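Speaker notes: Why our towels go grey, and what we can do
Talk for the Provau guest house owners, March meeting

Slide 1. Good evening. My name is Maricruz Galindo and I look after the linen for three small guest houses. Please speak slowly if you ask a question, my ear is slower than my mouth.

Start with the question to the room: who has bought new towels in the last year? Wait for the hands. Then ask who was happy with them after the summer.

Slide 2. The water. In Provau the water is hard. The minerals stay in the cotton, together with old soap, and the towel becomes stiff and dull. Most of us then add more powder. I did this also, for years. More powder leaves more soap in the cloth, so the problem grows.

Show the two jars from the kitchen tap, before and after the softener. Pass them along the first row.

Slide 3. How much goes in the drum. A towel needs space to move. Tudor Bogdan at the Anard house filled his machine to the top every morning, and he has let me tell you this. Now he does two smaller loads. His electricity went up a little, but he buys fewer towels.

Slide 4. White and cream are different colours. Please say this slowly, it is the part people write down. Many washing powders for whites contain a brightener, which puts a bluish tone on the cotton. On white it looks clean. On cream and beige it looks patchy, so for these use a powder for colours. 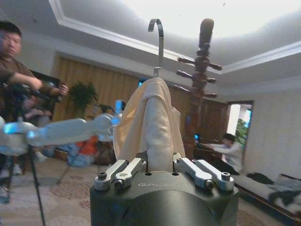 Slide 5: Cream cloth, bunched and folded.

With pale cloth I check the folds first. Open each one by the window in daylight, before the ironing. Yellow marks from sun cream hide there, and heat makes them much harder to remove. A little dish soap, ten minutes of waiting, then wash again.

Slide 6. Fabric softener. I expect some disagreement here! Softener covers the fibres and the towel drinks less water. Lakmal Wanigasekara still uses it on bathrobes and we are still friends. For towels, I shake them hard before hanging, that is all.

Slide 7. Costs. We have 200 bath towels in the three houses. Before, we spent 1,000 euros each year on replacing them. Last year it was 300. The softener unit cost 800, so it is not yet paid, but nearly.

If there is time, tell the story of the red sock. If not, go to questions.

Leave the sheet with washing temperatures on the table near the door. Thank Paloma for the room, and remind people that the coffee is until nine.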